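**Karaki lab puts its picking arm on hold after a grip fault**

Jul 27, 2024

I stopped in at the Karaki lab in Utcombe this week expecting a nice easy story about a robot arm that empties bags, and instead I walked into a safety stand-down! Everyone was perfectly friendly about it (I got coffee and the good chair), but the arm is on hold until the folks there work out why it keeps losing track of how hard it's squeezing.

The project is called Halolier, and the job sounds so simple that I almost felt silly asking about it. The arm reaches into an open paper bag full of odds and ends, takes hold of one thing, lifts it out and sets it down. Then it goes back for another. My four-year-old nephew could do it all afternoon, but for a robot a bag is a mean little place to work, with walls that give and things leaning on other things.

The trouble started with the rope toys. Something hard, like a block, pushes back on the fingers and the software knows right away that it has a grip. A twisted rope squashes a little, rolls a little, and the force reading jumps all over. On two runs the reading dropped to zero while the fingers were closed, so the controller decided it was holding nothing and kept on squeezing. The second time, the arm also started its lift at full travel speed, and that was enough for the crew to hit the stop button and call it a day.

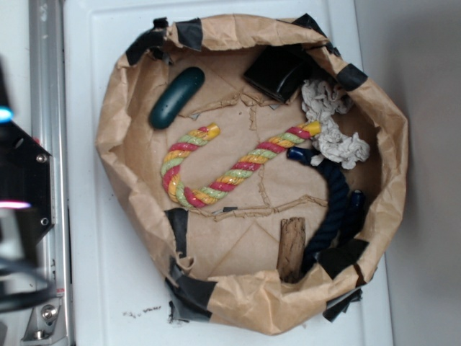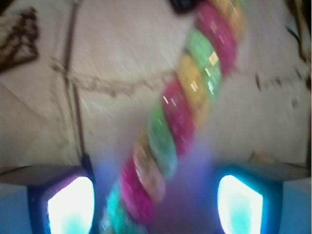
Nobody was hurt, and I want to say that plainly since I've already heard a wilder version at the gas station. The arm never left its work area. What bothered the team was the 16-second gap between the first bad reading and the warning on the operator's screen. The warning is supposed to come up right away, and when I asked what happens if a person reaches in during those seconds, I got a long pause and then "that's why it's off."

So what's to blame? The favorite suspect is a software update that went in back in January, which changed how the fingers report force when they're nearly shut. The other idea is a cable that gets tugged when the wrist turns far over. Studuldale, the shop that built the wrist assembly, has been asked to send a replacement so the two can be compared side by side.

Until then the rules are pretty strict. The arm can only run at 25 percent speed, with somebody standing at the stop button the whole time and hands well clear of the bag. Before it goes back to normal work it has to get through 200 picks in a row without a dropped reading, rope toys included, and one bad one sends the count back to the start. (I asked if they could leave the ropes out and just get on with it, and that did not go over well!)

I've been invited back for the test run, and I'll post the result when there is one.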